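Travano Bench Arm - Gallery and Notes from the Workshop

Welcome to the gallery page for the Travano, our benchtop arm and gripper kit for computer refurbishing and parts recovery. We started building these in the back half of our shop in Girkwood, mostly for ourselves, and after a good many visitors asked whether they could have one too, we tidied up the wiring, wrote a proper manual and began selling them. If you have been reading our product pages and wondering what the work is really like up close, this is the page for you. Pour yourself a coffee, there is a fair bit of talking between the pictures (we've been told we do go on a little, and we probably do).

The kit comes in two versions. The standard Travano is $1441 and includes the arm, the two-finger gripper, the wrist camera, the base plate and a set of soft fingertip pads. The full bench package is $2387 and adds the parts tray, the tower cradle and a second set of fingers with narrower tips for memory and small connectors. Both versions ship with the same software, and both will run from an ordinary wall outlet and a laptop that is a few years old. We use a laptop like that ourselves every day.

People often ask us why we bothered with a camera at the wrist when a camera on a stand is so much cheaper. Well, we tried the stand first, and we tried it for a whole winter! The trouble with a tower case is that it has walls, and a camera off to the side spends half its life looking at sheet metal. With the camera riding along on the wrist, you look straight down on the board with the fingers in view, and you can tell which slot you are lined up with before you commit to anything.

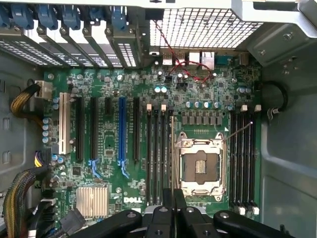
Memory is where most new owners begin, and we think that's a good instinct. The slots are long and straight and they repeat, so once you have taught the arm one of them, the others go a great deal faster. Our starter routine walks you through saving a position over each latch, and then a second, lower position for the module itself. Please do take it slowly the first few times. The default speed is set low on purpose, and we still leave it there when we're working with a board we haven't handled before.

Cables are the harder lesson. A slot stays where the manufacturer put it, but a cable goes wherever the last person pushed it, and two machines of the same model can look quite different once the side panel is off. We suggest moving the loose bundles to one side by hand before you start a routine, and tucking them under a strap if they want to spring back. The Travano can unplug many of the common connectors with the narrow fingers, though anything with a stiff locking tab we still prefer to do ourselves.

We also get letters about processor sockets. The arm will work the retention lever on a good number of desktop boards, and it's a real pleasure to watch - slow and even, with none of the flinching that I do when I press one down by hand. We don't recommend it for placing a processor into a pin-type socket, though, and the manual says so in rather large print.

The fingertip pads wear out before anything else does. On our own bench we change them after around 159 machines, a little sooner if there has been a run of cases with sharp edges. A bag of replacements is in the box, and more can be ordered from the spares page along with the cradle straps and the wrist cable.

If you would rather try before you buy, our friends at Printon keep a full bench package set up in their front room, and the Aguiar repair school has two standard kits that visitors can use during the afternoon open bench. We also rent the full package for $193 a week, with shipping both ways included, and the rental comes off the price if you decide to keep it. The next group of kits goes out in November. Write to us through the contact form with the kinds of machines you work on, and we'll happily tell you what we think the arm would do well with and what it wouldn't.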